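# Bathroom counter tips for when a robot arm is doing the tidying

*Household tips, March 2023*

We clean guest bathrooms with a two-armed robot steered by a person standing a few steps behind it. Most days it goes fine. These tips come from a day it didn't, when an arm dropped farther than it was told to and pinched a toothpaste tube against the marble until it split. The stone took a small chip near the sink and nobody was hurt. Gisela Carrasco had the handles and Roos Cuypers was in the doorway with the stop button, and most of what follows comes from their notes.

## What went wrong

The gripper was going down for the tube. Gisela stopped lowering her hand and the arm kept going. It went another 2 inches, closed on the tube and leaned on it. Roos hit the stop after 5 seconds. She says she lost part of that time looking at the reflection instead of the arm.

We found two causes. A wrist joint had come out of its zero position after being bumped on a door frame the day before, so the arm thought it was higher than it was. The grip force had also been left at the setting we use for wet towels. Either fault would have been a nuisance by itself. Together they made a mess.

## Before you start

- Check the zero on both arms every time the robot goes through a doorway. Put a folded washcloth on the counter, lower the open gripper until it touches, and compare the height on the screen with the height on a tape measure.
- Set the grip force to low for tubes, cups and soap. Change it for towels and change it back.
- Take glass off the counter. Perfume bottles and drinking glasses go in a drawer or out of the room.
- Cap the toothpaste. A loose cap under pressure will shoot across a small room.
- Dry the stone. Wet marble lets things slide when the fingers close.
- Stand the person on the stop button where they can see the gripper itself.

## Working near a mirror

A wide mirror over a vanity gives the person at the controls a lot of things to look at. There are two robots and two of you, and the arm that looks close may be the reflected one. Roos now calls out "counter" when the fingers are a hand's width above the stone, and the person steering stops moving until they have looked straight at the gripper.

Mirrors with a metal or molded edge need extra room. The fingertips stick up past the body of the gripper, and it's easy to forget them when you're watching the sink. Keep the arm low and bring it in from the front. 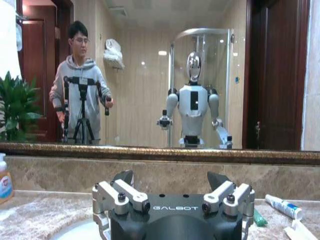
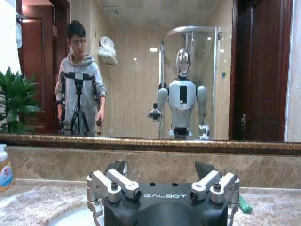 *Gripper over the marble counter, with the operator and the robot in the mirror.*

## If the arm keeps going down

1. Press stop. Don't try to steer it back up first.
2. Let go of the handles. Pulling on them can queue up a move that runs when the power returns.
3. Keep your hands away from the fingers, even if something is caught in them.
4. Open the gripper by the release in your manual. On ours it takes a hex key and half a turn.
5. Hold the arm from underneath before you take the brake off. It's heavier than it looks.
6. Write down what the screen says before you restart. We didn't, and the error was gone.

Don't put the robot back to work the same day if it moved on its own. We left ours off overnight, set the zero again in the morning, and ran 40 practice touches on a rolled towel before it went near a sink.

## Cleaning toothpaste off a gripper

Toothpaste is mildly gritty and dries hard. If it gets into the pivot pins, the fingers start to stick.

Turn the power off at the main switch. Wipe off the lumps with a dry paper towel. Go over the metal with a cloth dampened in plain warm water, then use a soft toothbrush around the bolt heads. Dry it right away. Don't spray anything at the joints, and don't use vinegar on bare aluminum or let it drip on marble. Wipe the fingertip pads last with a clean cloth, and feel them for grit.

Open and close the gripper by hand a few times before turning the power on. If it feels rough on one side, do that side again.

## Cleaning toothpaste off marble

Scoop it up with a plastic card. Rubbing it around can dull the polish. Rinse with warm water and a drop of dish soap, rinse again, and dry with a towel. Gels with dye in them should come off within the hour.

For a small chip, leave it alone until you know who is fixing it. We tried a clear filler from Kikow and it yellowed. Navarrete sent a stone man who took the filler out and did the job properly. The bill was $455, and he said the filler was most of the work.

## Small things that helped

- A strip of painter's tape on the counter front, marking how far in the gripper should go.
- A silicone baking mat over the stone for the first few tries in a new bathroom.
- Writing the grip setting on a card and clipping it to the rig.
- A spare toothpaste tube, half empty, for practice. Full ones split sooner.
- Checking door widths ahead of time. The bump that started all this was on a door we hadn't measured.

We'll check the wrist joint again in April and add to this page if the zero has moved.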